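Home | Storage bins | Play | Small parts | Delivery | FAQs

Big bins for building blocks: your questions

Rerkon sells storage tubs and bins, and we get asked about block storage more than anything else. We've tried to answer without the sales patter.
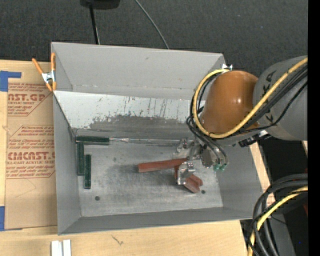
One reader wrote in to say that a big open bin is the worst thing you can buy for blocks, as everything ends up at the bottom and children tip the lot out to find one red piece. We have some sympathy with that, and it's a fair place to begin.

Is a large bin really any good for blocks?
For chunky blocks, yes. For small bricks, we doubt it. If you own 1,000 tiny pieces and care which is which, a deep bin will drive you mad. Get shallow drawers instead, even if you don't buy them from us.

Are sloping sides better than straight ones?
A bit. Blocks slide down towards the middle and corners are easier to reach into. Makers like to talk this up as if it were a great invention. The price you pay is floor space: a bin that flares out is wider at the top than it is at the base, so measure your shelf against the rim.

Will a grey bin hide the marks?
For a while. Scuffs show up on pale grey sooner than people expect, mostly low down where the blocks knock against it. Dark grey hides scratches better and dust worse. We wouldn't believe anyone who promises you a scratch-proof finish.

Can I get the scratches out?
Mostly not. Warm water and washing-up liquid will lift the dirt sitting in them, and that often improves things more than you'd think. Scouring powder makes it worse. We tested the Tratier restoring cream on two old bins and couldn't tell which half we'd done.

The surface is chipping. Should I carry on using it?
If it's only dull or scratched, carry on. If bits are coming away, stop using it for toys that go in mouths. It will do for the shed.

Do I need to sort by colour?
Only if you enjoy it. In our experience colour sorting lasts until the first wet afternoon. Sorting by size holds up better — long blocks in one place, short in another.

How many blocks will your largest bin hold?
The Jondmont takes 80 standard wooden blocks with room to get your hands in. You'll see bigger numbers quoted elsewhere for bins of the same size. Ask whether they were filled to the brim.

Can it go on a wooden table?
Yes, though grit under the base will mark the wood. Wipe underneath first, or put a mat down. Felt pads come off.

Is the Thepsuriya divider set worth having?
Not for most homes. The 12 slots are too narrow for long blocks, and the panels lean once one side is heavier than the other. We still stock it as some schools ask for it.

How long is the guarantee?
One year, for splits and cracks. Scuffs and scratches aren't covered by us or, as far as we know, by anyone.

Question not answered? Write to the Rerkon help desk, Unit 219, and allow a few days in July.

Contact us | Copyright Rerkon | Back to top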